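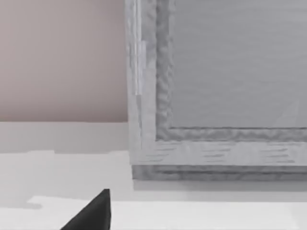 Last updated: March 4, 2025

Prondon Double-Handed Race: frequently asked questions

Who can enter?
Monohull crews of two. Both sailors must be 18 or over on the day of the start and hold a current sea survival certificate. One reserve may be named on the entry form.

How long is the course?
1,172 nautical miles, from Prondon to the Wostunden buoy and back. The buoy is left to port. The sailing instructions give its position and the areas to be avoided.

What is the entry fee?
350 euros per boat. Berthing in the inner harbour is included from the day of inspection until the start. Fees are not refunded after the end of December.

Do we need a qualifying passage?
Yes. It must be sailed by both crew members, in the boat entered, without stopping. Send a copy of the log with the track file. Logs are checked by Rosário Pacheco.

May foils be used?
No. Canting keels and water ballast are allowed if they appear on the rating certificate.

Can we change sails after measurement?
A damaged sail may be replaced by one of the same size or smaller. Write to the chief measurer, Peter Urban, before the new sail is taken on board.

Is outside weather routing permitted?
No. Forecast files open to all boats may be downloaded. Advice prepared for one boat may not be received after the warning signal.

How often does the tracker report?
Every 16 minutes. If it fails, report your position by satellite phone every six hours until it is working again.

When does the finish line close?
At noon, 21 days after the start. Boats still at sea are scored as not finished and must tell the race office when they reach port.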